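Kisberg Storage Hall, Bay 2
Pallet Racking and Floor Inspection, March
Inspector: Miyuki Aoki
Accompanied by: Aslak Eide (site)
Previous report: Furukawa, closed with one item carried over

Ratings: OK / Monitor / Repair / Unload now

1. Load notices
Displayed at both ends of each run. OK.
Comment: Run C notice gives the old beam spacing. Replace it with the current one before the top level is used again.

2. Uprights
Checked on the aisle face and the side face with a one-meter straightedge. Monitor.
Comment: 112 uprights checked. C7 has a shallow dent on the aisle face, below the first beam. Within limits. Marked green and dated on the steel.

3. Bracing
Repair.
Comment: One diagonal on frame D4 is bent out of line. Replace the brace. Do not straighten it in place.

4. Beams and connector locks
Repair.
Comment: 171 locks checked, two missing, both on run B, level 2. Spare locks are in the cabinet by the Didel door. Wrong pattern for run B; order the short type.

5. Base plates and anchors
OK.
Comment: Item carried over from the last report (loose anchor, A1) is closed. Torque slip signed by A. Ketilsson.

6. Column guards
Monitor.
Comment: Guard at the end of run A has moved 18 mm toward the upright. Clearance is still enough. Re-anchor at the next floor repair.

7. Floor and aisles
OK, with comment.
Comment: Joint filler has come out at the mouth of aisle 3. Trucks drop slightly when crossing it. Aisle marking is worn on the same stretch and should be repainted after the joint is filled.

8. Pallets
Monitor.
Comment: Several pallets on run D have split bottom boards. Site to sort these out at goods-in. Pallets with a broken lead board are not to go above floor level.

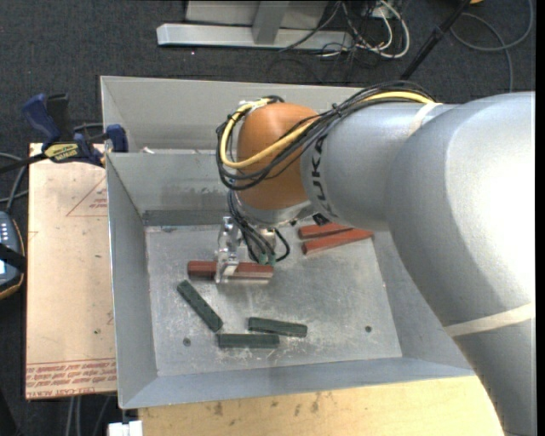 Can a run stay in use while a beam lock is missing?
The affected bay has to be unloaded at that level until the lock is fitted. Neighboring bays may stay loaded if their own locks are in place and the beams are seated.

9. Lighting
OK.
Comment: One tube flickers over aisle 2. Passed to Chie Minami for the electrical list.

10. Emergency exits
Repair.
Comment: North exit opens freely, but stretch wrap and two empty pallets were stored inside the marked area. Moved during the visit. The floor hatching needs to be extended to the wall.

Actions
B level 2, both locks: Eide, before reloading
D4 brace: Flevorholm, parts on order
C load notice: Aoki
North exit hatching: Eide

Next visit to start at 7:30 a.m., before the first truck is unloaded. Run D to be checked first.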